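Cavton Offering Envelopes, Boxed Set

For churches & small congregations. Numbered, dated or undated. White or cream.

200 envelopes per box. Fits checks and folded bills, no problem. Peel and seal flap, no licking. Space on the front for name, amount, fund (building, missions, general, other).

Also comes in a kids pack, 40 per pack, smaller size.

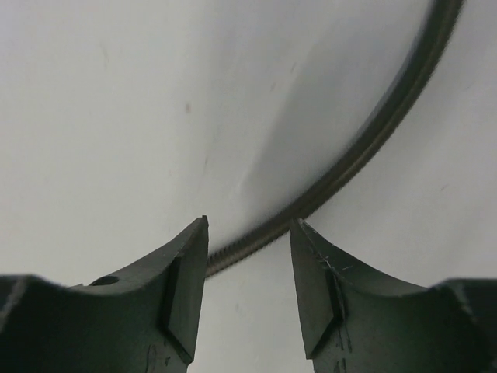
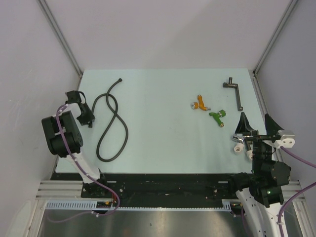 Custom printing: send us your church name and service times, one color only. Proof in 5 working days. Please check the spelling before you OK it, we cant reprint for free.

Undated boxes in stock now. Dated sets for next year ship from September 2023. Pairs with the Utiria pew rack, sold seperately.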